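REDHAM SCHOOL OF INTERIORS
Course 210: Domestic Storage and Small Furnishings
Handout for Unit 4: The Low Shelf and the Lidded Crate
Instructor: Ingvild Rønning
Issued 02/05/2022

Purpose of this unit

Unit 3 dealt with built-in storage. Unit 4 turns to pieces that stand free on the floor and can be carried from one room to another by one person. Two types are considered: the small open shelf of two tiers, and the plastic crate with a lid. Students are expected to have read the first two sections of the Rathore reader before the lecture and to bring a tape measure to the studio hour.

4.1 Open and closed storage

Open storage keeps its contents in view and within reach. It suits items used daily and items that the household is content to look at. Closed storage hides its contents and protects them from dust, at the cost of an extra step each time something is needed. Most rooms require both, and the proportion between them should be settled before any piece is bought or placed.

A common fault in student plans is to assign every item to closed storage. The result looks orderly on paper, but in use the lids and doors are left open, and the tops of the crates become shelves in their own right. Where an item is handled more than once a day, place it in the open.

4.2 The two-tier shelf

The type studied in this course has a wire frame and two boards. The upper board serves as the top of the piece, and the lower board is fixed part of the way down. Because the frame is thin, the shelf appears light and does not close off the wall behind it. Pale boards on a white frame are the usual choice for small rooms with light walls. Darker boards are acceptable where the floor is also dark, but students should test the pairing with samples first.

Loading follows a simple rule: heavy items on the lower board, light items on the upper. A narrow frame with a loaded top and an empty lower board will tip more readily when it is bumped. For the Fedska practice shelf used in the studio, the limit set by this course is 50 pounds for the whole piece, and no student should exceed it.

The position of the shelf needs more care than its size suggests. A shelf set flat against the wall gives the cleanest line and leaves the most floor. A shelf turned at a slight angle presents one front leg to the room, and that leg will be the first thing a foot or a vacuum cleaner meets. Check the angle from the doorway as well as from directly in front.
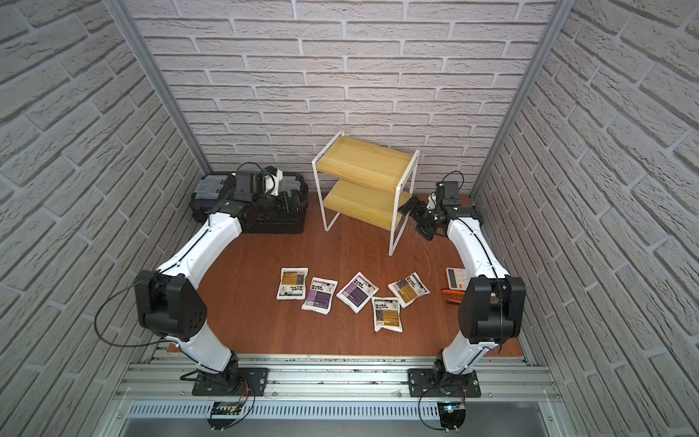
When a shelf is to be straightened, take hold of the frame and leave the boards alone. Boards on light pieces may be clipped or only resting, and pulling on them can lift them out of their seats. Move one front leg a short distance, look at the line of the top board against the wall, and correct again as needed. On wooden floors the legs should be fitted with felt pads. Dragging a bare wire leg will leave a mark that no finish can fully hide.

4.3 The lidded crate

Crates are chosen by three measurements: the outside width, the outside depth, and the height with the lid closed. Students regularly forget the third. A crate intended for a lower shelf must also leave space for a hand to enter above it.

On the floor, a crate belongs in a corner or along a wall, with its lid free to open. Leave a gap between crate and shelf so that either can be moved without disturbing the other.

4.4 Surfaces and background

Patterned walls, including brick and panels made to resemble it, supply horizontal lines against which a shelf is judged. A board that is slightly out of level will show at once against a course of brick, while the same error on a plain painted wall may pass unnoticed. Level the shelf with a tool, then confirm by eye.

Assignment

Prepare a floor plan for a storage corner containing one two-tier shelf and one lidded crate. Attach a written statement of 200 words explaining the position of each piece. Plans are due at the first studio hour in June and should be left in the Plulovura tray, Room 565.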